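4.3 Clearing and Sorting the Table

Applies to: Bercombe table-side bin, round, white, with Clarnia liner fitted as described in 4.2.

Before you start

Place the bin on the floor beside the table, within arm's reach of the edge. Leave a gap of 2 inches between the bin rim and the table leg. The rim must be clear of the tablecloth on all sides. If the cloth hangs lower than the rim, fold it back and clip it.

Check that the liner is turned down over the rim by at least 2 inches all the way around. A liner that has slipped inside the bin will not hold a full load. Refit it before continuing.

CAUTION: Do not place hot ash, live coals, or batteries in the bin. The liner softens at low heat.

Procedure

1. Separate the items on the table into items to keep and items to discard. Mugs, tissue packs, and unopened food stay on the table. Move them to the far edge.

2. Open each carton and box and confirm that it is empty. Return any remaining contents to the kitchen.

3. Remove leaflets and inner trays from the boxes. Flatten the boxes along their glued seams. Boxes with a plastic window go in general waste unless the window can be peeled off in one piece.

4. Empty plastic bottles into the sink. Crush each bottle from the middle and replace the cap. Leave the label on.

5. Drain metal cans and stand them upright for a few minutes, then set them aside with the bottles.

CAUTION: The cut edge of an opened can is sharp. Hold the can by its side.

6. Peel foil lids off cups and discard them separately. Stack the cups.

7. Drop wrappers and small scraps directly into the bin. Do not press the load down by hand.

8. Wipe the tablecloth from the far edge toward you. Shake it outdoors if there are crumbs.

Note: Where recyclables are collected in the same bin, fit the Galang divider first (see 4.5). Without the divider, keep recyclables on the table until step 8 is complete and carry them out in one trip.

Capacity

The standard liner holds roughly 40 liters. Tie it off when the load reaches the molded line inside the bin, or after 9 days, whichever comes first. Food waste should be removed the same evening.

Kiltumine liners with drawstrings may be used in place of the standard liner. Pull the string snug under the rim before adding any waste. Do not fit one liner inside another, as the inner one will trap air and ride up.

If the bin tips when loaded, check that the foot ring is seated and that the floor is level. See 6.1.
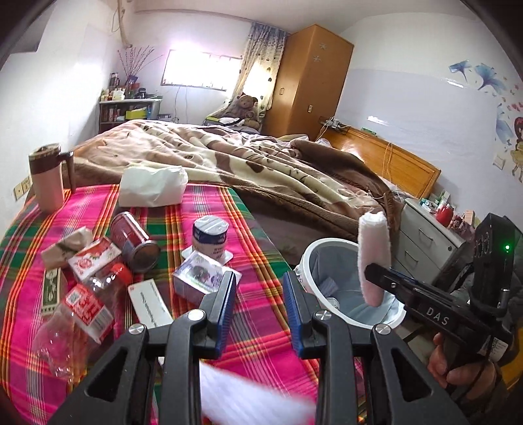
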